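Flat soda: pour it out or cook with it?

kvlcek
13th July
Found a bottle of cola in the pantry, opened since the cookout. Any use for it besides the drain?

hau_x
Ham glaze. Simmer it way down with mustard. Two cups makes enough for a small ham and one regret.
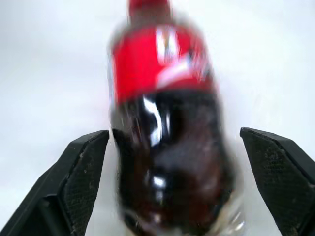
Cola, red cap, red label.

rajan_g
Disagree. Glaze made with flat cola tastes like a candle. Use brown sugar like an adult.

hau_x
My aunt Eulalia has made it every October for 20 years and the candle people keep asking for seconds.

rajan_g
They're being polite.

kvlcek
I don't own a ham.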